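Site Visits | Handling and Automation

Dullport open day: the clear box bench

The Haugland building at Dullport opened its ground floor to visitors in June. I went for the small-parts benches, which interest me more than the palletisers upstairs. The question I took with me was a narrow one: can a machine do the sort of chore that a packing hand, or anyone tidying a kitchen drawer, does without thinking?

The bench I spent longest at was given over to hinged plastic boxes. The job is to open the lid, deal with whatever is inside and close it again. The tools are two-finger grippers with dark pads, held by hand, so the person supplies the judgement and the gripper sets the limits.

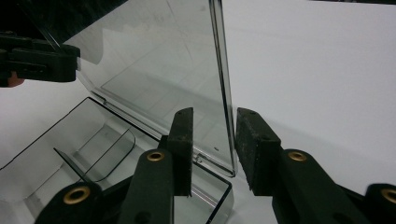
Gripper pads on either side of the raised lid, close to the hinge.

Clear plastic is awkward stock. A camera gets edges and reflections and very little in between, and a lid standing upright shows whatever is behind it. The staff put most of their failed grasps down to this. Their log for the bench stood at 2,377 attempts on the morning I was there, against a target of 3,000 before any of it is used to train an arm.

The second difficulty is force. A lid that flexes will spring out of the pads if held too near a corner, and a firm squeeze near the hinge can shift the whole box. People correct for this with the other hand. Two grippers can share the work in the same way, though each then gets in the other's road.

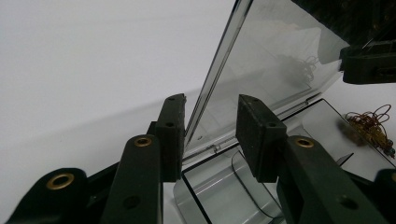

Lid up, with a bundle of fine wire or cord at the rim of the box.

Wire is the part I would not hand to a machine yet. It has no fixed shape, it catches on dividers, and a loop left over the rim will stop a lid from closing. Drutix, who had a stand near the entrance, quoted a cycle time of 14 seconds for opening and closing an empty box of similar size. They had no figure for a box with cable in it, and said so plainly. Gillutitz showed a soft pad for the same class of work — softer than the foam types, and quicker to pick up dust by their own account.
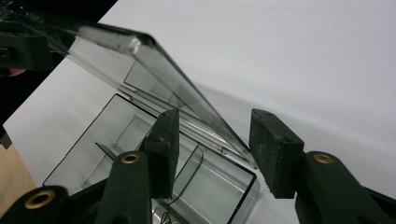 Vol. 9, p. 14

Household use is further off again. A shop floor can fix the box, the bench height and the lighting. A home has all sorts of containers, most of them with a different catch. The Haugland staff expect lids to be dependable on a known box well before anyone attempts a mixed drawer, and I saw nothing that would argue with that order.

For a shop considering this now, my reading is as follows. Opening and closing one type of rigid box is worth a trial if volumes are steady. Sorting loose parts into compartments depends on the parts. Coiling and stowing cable should stay with people for the time being.

Parking at Dullport is behind the building, and the entrance is on the canal side. The lab floor closes at 3 pm, an hour before the rest.

Contact the editors | Copyright, all rights reserved | Back to top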